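4/24/23

# Work tables at Radport: surface and cable holes

The tables in the upstairs workroom at Radport were put in last October. This page covers the tops only: the wood, the finish, the cable holes and how the surface behaves under the room lights. The legs and frames are on the Midtbø page, along with the floor plan. Notes are by Yuto Miyazaki, with corrections from Humaira Hashmi, who did most of the finishing.

Sizes are in millimetres unless stated. Job number 3568 applies to all the tops and should be quoted when asking Sarker for a replacement.

## The wood

The tops are a pale blond wood with a light beige cast. The grain is open enough to see but not to feel. Faint brownish streaks run through it, mostly in long soft waves, and no two tops match exactly. We asked for the boards to be sorted by tone before they were cut, and Sarker did this, but the streaks were left as they came.

Finished length is 2000. The blanks arrived at 2049, which left enough to square both ends and lose the clamp marks. Hugo Boyer cut them in the yard with a guide rail and a fine blade, face down. There was slight breakout on two of the ends. Both were filled and turned towards the wall.

The long edges have a small round-over, done with a hand-held router in one pass. A sharper edge was tried on the first top. It looked neater but marked easily, and the sleeves of anyone writing at it caught on the corner, so it was taken down to match the rest.

## The finish

The finish is a clear water-based lacquer with a low sheen. Clendus supplied it ready mixed. It was rolled on with a short-pile roller and laid off with a wide brush, always along the grain. First coat thinned, later coats full strength, rubbed down between coats with a fine grey pad and wiped with a damp cloth.

Oil was considered. It brings the streaks up more strongly, and the sample board was the better looking of the pair, but oil darkens a pale top over time and has to be topped up. The room is in use most of the year and there is no good week to clear it. The sample is still on the shelf by the sink for anyone who wants to compare.

Known faults in the finish:

- A few brush hairs, near the ends. Can be cut out with a razor blade held flat.
- Slight orange peel on the last top done. The lacquer was cold.
- One drip on an underside. Left alone.

## Light on the surface

Low sheen does not mean no reflection. With the ceiling panels on, there is a broad soft patch of light towards the middle of a top, and the grain in that patch goes almost white. Out towards the edges the wood reads warmer and darker. The patch moves as you move, so it is the lamps and not bleaching. Two people have reported it as a stain, and the same tops have been sanded in one place for no reason as a result. Please look at the area from the side before reaching for the abrasive.

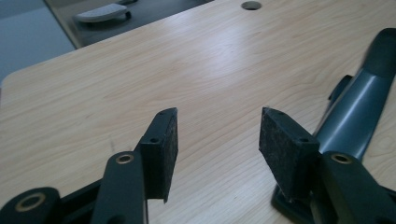 A matt lacquer would reduce this, at the cost of showing every rub mark. Aqeel Ghumman tested a patch of matt on an offcut and polished it by accident with his forearm in a single afternoon. We stayed with low sheen. The panels over the window side can be switched separately, and that is the easier cure for close work.

## The cable holes

Each top has a small round hole near one long edge, set off centre so that it misses the cross rail underneath. The hole takes a lead from below without a trailing loop over the side. It was drilled from the face with a sharp bit, with a scrap board clamped tight to the back, then eased with folded abrasive.

The position was argued over. Dead centre looks better on a drawing, but the rail is there. Further in from the edge is handier for lamps but wastes the part of the surface people use most. The present place is a compromise, and Xuân Ông has asked for the next tops to have the hole further towards the end.

The bare wood inside the hole was sealed with the same lacquer, put on with a cotton bud. If a hole is ever enlarged, seal it again the same day. A spill that gets into unsealed wood lifts the finish from underneath, and the damage spreads along the grain.

Leads thicker than the ordinary sort will not pass with the plug fitted. Feed the bare end and wire the plug afterwards, or use the wall trunking.

## Cleaning

Damp cloth, well wrung out, then a dry one. Wipe with the grain. A drop of washing-up liquid is fine for finger marks. No cream cleaner, no scouring pad, no spray polish: polish leaves a film that stops fresh lacquer from sticking, and it has to be washed off with spirit before any repair.

Tape should come off the same day, pulled back low and slowly. Old tape can be warmed with a hairdryer on the lowest setting. Pencil comes off with a soft rubber. Ballpoint mostly does not, though it fades with repeated wiping.

Felt or cork goes under anything heavy that will be slid about. Hard plastic feet leave grey lines in the lacquer. These are usually on the surface and wipe away, but grit caught under a foot will cut through.

## Repairs

Small scratches that do not catch a fingernail can be left. Deeper ones should be rubbed down over an area wider than the scratch, feathered out, and given two thin coats. Stop the repair at a grain line where there is one, as the join shows less there. Patches in the middle of a top are hardest to hide because of the reflection mentioned earlier – any change in sheen shows at once under the ceiling panels.

Dents can often be raised with a damp cloth and the tip of a warm iron, provided the lacquer is not broken. Try it on an offcut first. There are offcuts in the rack behind the door, marked with the job number on the back.

The part-used tin of lacquer is on the bottom shelf. Stir it, don't shake it, and write on the lid when you opened it. Keep it off the concrete in winter.

## Still open

- Whether to drill a second hole in the table nearest the sockets. Hashmi is against.
- Filler colour for the two repaired ends. The present one has dried too yellow.
- Price for further tops. Sarker's last figure was around 2000 for the set, before delivery, and is out of date.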